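8 comments · 39 shares

If your kitchen drawers are anything like mine were in February, you've got three can openers in there and can't lay your hands on one of them! My cure is a big open bin. Tip the whole drawer into it, wipe the drawer out with warm water and a drop of dish soap, and then put back only what you've cooked with lately.

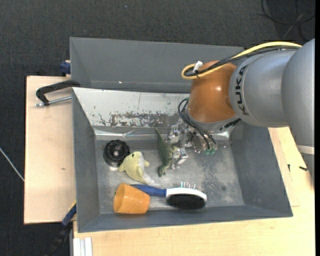

Give yourself 60 minutes and don't try to do the whole kitchen (I did once, and we ate supper off the ironing board). Whatever is still in the bin after a month can go to a neighbor or the thrift store. Oh, and line the clean drawer with a bit of leftover shelf paper, the grippy sort if you have it, so the spoons stay put when you shut it with your hip.

Share this tip · 700 views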